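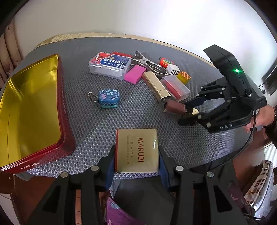
Why Did the Robot Drop It?

Vurico, a sorting robot, was said to get 999 pickups right out of every 1,000. Morenike Ojo wasn't so sure. She tested it in November, and it dropped 111 things.

Squeezing is harder than it sounds

Too soft, and things slip. Too hard, and they crack.

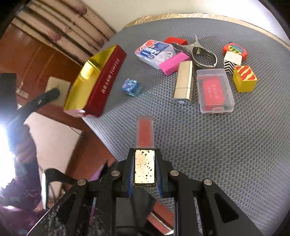 Vurico's trouble was a bad squeeze sensor -- it said "got it!" when it didn't. Blue pads like the two lining these black fingers can help with grip, but pads can't fix a sensor that fibs. So when an ad says a robot never drops anything, ask who checked.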